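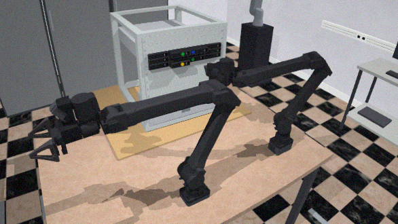
Mesa, estante clara e o xadrez aparecendo à direita

Piso xadrez preto e bege: encaro ou desisto?
Fórum Casa & Reforma > Pisos e revestimentos

elmarie_ngcobo
Gente, boa noite! Aqui é a Elmarie Ngcobo, leio vocês há meses e finalmente criei coragem de abrir um tópico. Comprei um apartamento antigo com 62 m² e quero tirar o carpete de tudo (TUDO, até do corredor) e botar piso xadrez na sala e na cozinha. Preto com veio de mármore e um bege puxado pro pêssego. Sonho com isso desde a casa da minha avó, que tinha xadrez na copa, e a gente pulava só nas pretas.

O problema: minha irmã disse que vou enjoar em dois anos, e o vendedor da loja da Daveck ficou me empurrando um porcelanato cinza liso que parece sala de espera de dentista. Além disso tem a história do rejunte. Peguei uma amostra do Xaba areia e uma do preto e não sei qual das duas usar. Claro suja, escuro some com a peça preta e marca demais na bege. Quem tem xadrez em casa, conta como é no dia a dia?

pe_descalco
Tenho na cozinha e colocaria de novo amanhã. Preto mostra tudo, já aviso. Farinha, pelo de gato, pegada de criança. Em compensação o bege esconde, então você limpa metade do chão, rs. No rejunte eu fui de claro e selei duas vezes.

holub_b
Vou ser o chato do tópico. Xadrez em sala pequena pesa. Trabalho com assentamento há muito tempo, já arranquei mais xadrez do que coloquei, e sempre é a mesma conversa: a pessoa viu numa revista, a revista tinha pé-direito de 4 metros e um sofá só. Em apartamento, com móvel em cima, o desenho fica todo picotado e vira bagunça. Na cozinha eu até entendo. Na sala, pensa bem.

elmarie_ngcobo
Ai, Boris, não faz isso comigo! Mas vem cá, móvel em cima picota qualquer piso estampado, não? Eu gosto justamente do pedaço que sobra em volta da mesa. E pretendo ter pouca coisa, parede clara, uma estante vazada, acabou.
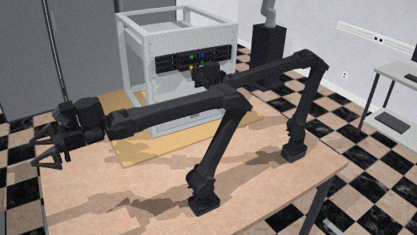
holub_b
Pouca coisa todo mundo pretende ter. Me chama depois da mudança. Agora falando sério, o que decide é a paginação. Se for mesmo fazer, manda o assentador riscar o eixo antes, com a porta fechada e depois com a porta aberta, e começa do centro do vão principal. Se começar do canto, sobra aquela tirinha preta de dois dedos encostada na parede, e dela você vai enjoar, sim.

lia.do.terreo
Concordo com a parte da tirinha e discordo do resto. Minha sala é minúscula, tem xadrez em diagonal e todo mundo acha que ela é maior. Diagonal perde mais peça no corte, isso é verdade, compra com folga. Eu comprei contadinho e tive que correr atrás de mais uma caixa em Cerncombe. O lote veio com outro tom de bege e ficou escondido atrás da geladeira, rs.

holub_b
Diagonal em sala minúscula, meu Deus.

lia.do.terreo
Meu Deus digo eu, com esse seu porcelanato cinza!

elmarie_ngcobo
Hahaha, calma! Fui pedir orçamento hoje de manhã. Só de cera e selador da Lustitz me passaram 536 reais, e o rapaz jurou que sem isso o preto fica opaco. É isso mesmo ou estão me enrolando? Perguntei se valia pra cerâmica esmaltada e ele mudou de assunto.

pe_descalco
Tão te enrolando. Esmaltada não precisa de cera, a cera fica por cima e vira uma meleca com o tempo. Selador só no rejunte. Pano bem torcido, detergente neutro, e seca o preto com flanela se tiver visita chegando. Cera é pra ladrilho hidráulico e pedra, aí é outra conversa.

elmarie_ngcobo
Economizei uma grana com esse tópico, obrigada! Última dúvida (mentira, vai ter mais): rodapé. Pensei em creme, baixinho, com a parede num branco puxado pro lilás bem de leve. Meu medo é o rodapé ficar amarelado do lado da parede fria. Ou faço preto logo, pra conversar com o piso?

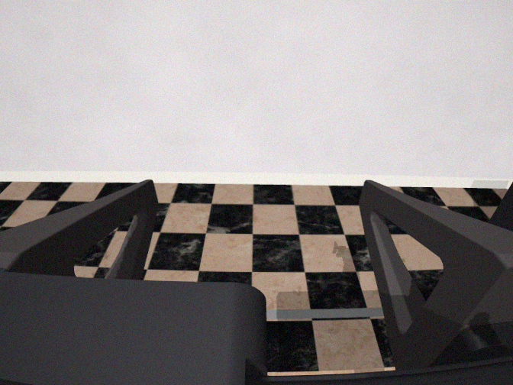 holub_b
Creme baixo funciona, nisso estou com você. Rodapé preto com xadrez preto eu não faria, parece que a última fileira subiu na parede. Testa a tinta com uma peça bege encostada, de dia e de noite, porque lâmpada amarela muda tudo. E passa uma demão no topo do rodapé também, pintor adora esquecer.

lia.do.terreo
O meu é branco e me arrependo um pouco, creme teria combinado mais com o bege. Elmarie, você vai fazer em reto ou em diagonal, afinal?

elmarie_ngcobo
Reto na cozinha com certeza. Na sala ainda estou brigando com a minha irmã. O pedreiro só tem vaga em dezembro, então dá tempo de mudar de ideia umas quinze vezes. O rejunte vai ser o areia, decidido!

pe_descalco
Boa escolha. Guarda uma caixa de cada cor fechada, e anota o lote na tampa.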